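老板自己掏钱垫付的货款，月底到底怎么记？借贷方向我绕晕了

提问者：小禾不吃香菜
发表于 3/20/19

各位前辈帮忙看一下，急，明天要交表。

我在一家小公司做出纳兼会计（其实就是啥都干），公司叫 Amthorpe，卖办公用品和二手书的。原来的会计走了，交接就一个U盘加一张纸，纸上写的我一半看不懂。

情况是这样的：老板 Jitendra Maurya 上个月自己刷卡付了一笔货款，2000，供应商是 Solanki。发票抬头开的是公司，没问题，货也入库了。但是钱不是从公司账户走的。前任会计当时是这么做的：

借：库存商品 2000
贷：应付账款——Solanki 2000

然后就没有然后了。现在 Solanki 那边对账单寄过来，说我们余额是零，可我账上还挂着2000。我试着做了一笔借应付账款、贷银行存款，结果银行余额又跟银行对账单对不上了，差的正好就是2000。我又把它删了。

我的疑问：

一是应付账款要冲掉，贷方到底放哪里？有人跟我说放实收资本，因为是老板的钱，也有人说放其他应付款。两边说得都挺有道理我更乱了。

二是老板说这钱“先放着，不急”，那要不要让他写个借条什么的。

三是月底还有一笔水电费，发票没来，金额大概知道，要不要先记。

软件用的 Pledano，里面有个“所有者往来”的科目，不知道是不是就是给这种情况用的。帮助文档打不开。

还有就是试算平衡是平的，所以我一开始以为没错。。。平的为什么还会有错？

先谢谢大家了，在线等。

回答者：老账本翻烂了

先说结论，贷其他应付款，不要动实收资本。

分录：
借：应付账款——Solanki 2000
贷：其他应付款——老板姓名 2000

摘要写清楚，“某某代公司支付Solanki货款”，附件放他的刷卡凭证复印件，发票本来就在入库那张凭证后面，注明一下凭证号就行，不要再复印一份当原始凭证，容易重复入账。

为什么不能放实收资本：实收资本是股东的投入，要有决议，要改章程或者至少在认缴范围内，打款的时候备注也要写投资款。老板随手刷个卡买货，不是投资。你放进去，以后他想拿回去，那就变成减资了，麻烦大了去了。放其他应付款，公司有钱了还他就行：

借：其他应付款——老板姓名 2000
贷：银行存款 2000

银行存款到还钱那天才动。你之前那笔银行对不上就是这个原因，钱根本没从银行出去，你让它出去了，当然差2000。删掉是对的，不过以后已经审核过的凭证别删，用红字冲，留痕迹。

借条的问题，建议写一个，一页纸，写清楚金额、日期、用途、不计利息，双方签字盖章。数额不大，可是以后换人来接你的活儿，人家看得懂。你自己就是吃了交接的亏对吧。

顺便提醒，其他应付款长期挂着不好看，年底问起来要解释。尽量还掉。反过来老板从公司拿钱不还，挂其他应收款，那个更麻烦，跨年了税务上可能当分红处理，这个你千万盯着点。

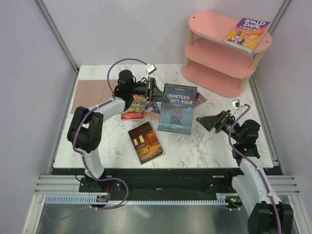 存货这一块，顺便多说两句，因为你们卖二手书，比较特殊。二手书一本一个价，品相不同进价差很多，用加权平均算出来的成本没啥意义，我以前待的那家用个别计价，每本贴个小条，写进价和入库日期，卖出去按条结转成本。月底盘点也要一本一本来，别光数大堆，比如台面上平放着五本，旁边粉色三层架子上还搁着一本，盘点表上就应该是六，你只看台面就少记一本，库存商品对不上，倒挤出来成本就高了，利润跟着错。架子、柜顶、收银台下面、还没拆的纸箱，都要看。盘点表两个人签字，一个数一个记，不要一个人又数又记。盘亏先进待处理财产损溢，查明原因再转，不要直接塞进管理费用里完事。

水电费我手头有事先不写了，下面应该有人会答。

回答者：Lender 用户_晚风

楼上讲得很细了，我补水电费和试算平衡。

水电费：发票没到也要计提，权责发生制嘛，这个月用的电就是这个月的费用。按上月或者抄表数估一个：

借：管理费用——水电费
贷：应付账款——暂估（有的公司放其他应付款，跟着你们以前的习惯走，别这个月放这儿下个月放那儿）

下月发票来了，先把暂估红字冲掉，再按发票金额重新入。金额差一点点很正常，不用往回调上个月。我们公司以前有人嫌麻烦不冲，直接补差额，几个月下来谁也说不清暂估里面是啥，最后翻了3天凭证。血的教训。

如果你们门店部分和办公室是分开抄表的，门店那部分走销售费用。

试算平衡为什么平了还有错：试算平衡只检查借方合计=贷方合计。你前任那笔，借库存贷应付，本身是平的。错在后面付款那一笔整个漏掉了，借贷两边一起漏，当然还是平。同样道理，科目用错了（比如该进其他应付进了实收资本）、整笔重复记、借贷方向整个做反，试算平衡全都查不出来。所以光看试算平衡没用，月底要做的是：

银行余额和银行对账单对
应收应付和客户供应商的对账单对
库存和盘点表对
往来明细一个一个点开看有没有反方向余额

应付账款出现借方余额的话，要么是预付，要么就是付重了，点进去看。

方向记不住的话，资产和费用增加记借方，负债、权益、收入增加记贷方，减少就反过来。先别去管“借”和“贷”字面啥意思，越想越晕，就当左边右边。我刚入行那会在草稿纸上画丁字帐，画了一个多月，后来就不用画了。

Pledano 那个“所有者往来”，我没用过这个版本，我用的 Lender，不敢乱说。你去科目设置里看它属于负债类还是权益类，负债类就可以用，等于给你预设好的其他应付款明细。权益类就别碰。

回答者：momo

放实收资本就行了吧 老板的钱不就是资本吗 我们一直这么放的 也没人查

评论

老账本翻烂了：回 momo，没人查和没问题是两码事。你们实收资本跟工商登记的数能对上吗？回去看一眼。

momo：呃 我去看看

小禾不吃香菜：谢谢各位！！刚看了，Pledano 里“所有者往来”是负债类，编码跟在其他应付款后面，那我就用它了。分录做好了，Solanki 那边现在是零，对上了。银行也对上了。

小禾不吃香菜：再问一句，那笔是上个月的，上个月已经结帐了，我记在3月可以吗？还是一定要反结账回去

Lender 用户_晚风：报表交出去了就别反结账，记本月，摘要注明“补记上月代付”。只影响两个往来科目，不影响损益，没事的。

小禾不吃香菜：好的好的，我去盘库了，还有10箱没拆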